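Home | Town | Schools | Food & Home | Events | Letters

Ziltport weekend market to phase out free produce bags

Shoppers at the Ziltport weekend market will want to start bringing something from home to carry their fruit and vegetables in, as the market is getting ready to stop handing out free plastic produce bags at the end of August. The change has been talked over for the better part of two seasons, and the stallholders finally settled on it at their spring meeting, after a long evening and (we are told) a great deal of rhubarb cake. 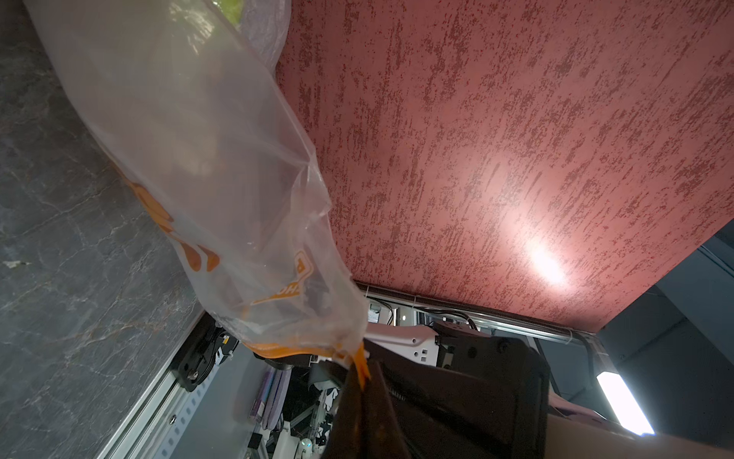
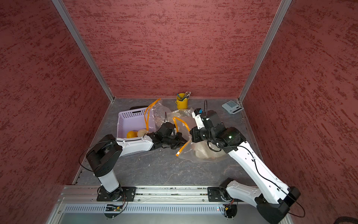
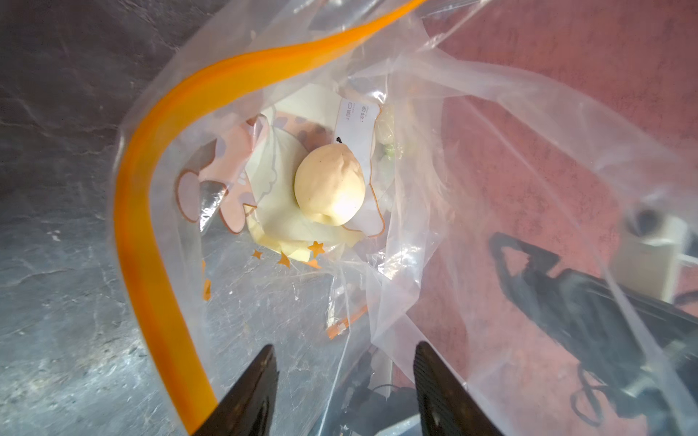 Plastic bags with orange details, and in the last picture a pale yellow pear.

The new arrangement is a gentle one, and the market has gone out of its way to say so. If you turn up without a bag you will still be able to buy one, for 25 cents, and the money will go toward mending the roof over the north row, which anybody who has bought onions there in the rain will be glad to hear. Paper bags will cost the same as plastic. Bags you bring yourself are welcome in any shape or size, and it doesn't matter in the least whether they are new, old, patched or printed with the name of a shop that closed years ago.

The market has 80 stalls at the height of summer, and the ones selling loose produce will feel the difference most. Berry growers are exempt for now and may go on using their little punnets. So are the fish sellers down by the harbor steps, for reasons that will be plain to anyone who has ridden home on the bus with a mackerel. Bread stalls have used paper for years and won't notice much of anything.

Flakari, the household goods store on the corner of the square, has offered to put a swap box just inside its front door. You can drop off clean bags you have no use for and help yourself to others, and there is no need to buy anything while you are in there, though the new season's jam jars are very tempting. The box will be out from opening time until 5 in the afternoon. The store asks only that bags be rinsed and properly dried first, and that anything that has held raw meat be kept out of it altogether.

A similar change was made up the valley at Flavadberg last year, and people there seem to have taken it in stride. The market at Flavadberg is a good deal smaller than ours, with many shoppers who come on foot from the same few streets, so it may not be a perfect comparison. Still, the stallholders who sell in both towns say the grumbling lasted a few weeks and then most people simply had a bag in their coat pocket without thinking about it.

To help things along, the market has ordered 300 cotton bags from Tufa, the sewing workshop behind the old ferry office, and these will be given away at the information table, one to a household, until they are gone. They come with a drawstring and a loop for hanging on a hook, and they can go through the wash with the towels. Families with small children might like to know that the workshop is also holding a bag-making morning, with fabric scraps and thread supplied, and that beginners are very welcome. Please bring your own scissors if you have a pair you are fond of.

A word about storage, as several readers have written in to ask whether fruit keeps as well out of plastic. It depends on the fruit, and on your kitchen. Pears and plums that need a few days more to ripen are generally happy in a bowl on the counter. Lettuce and herbs wilt quickly if left bare in the refrigerator, so a damp cloth bag or a lidded box is a kinder home for them. Carrots keep nicely with their green tops cut off. And there is no call to throw away the sturdy plastic bags you already own, which can be washed in warm soapy water, hung over a bottle to dry and used again many times over.

Questions can be left at the information table or dropped in the letter box beside the market office. The stallholders plan to look at how it is all going before the winter market opens, and they would like to hear from shoppers as well as sellers before anything else is decided.

More from Food & Home
Plum season comes early to the valley orchards
North row roof: what the repairs will involve
Reader recipes: rhubarb cake, three ways
Harbor steps to close for cleaning
Where to take old jars and lids in Ziltport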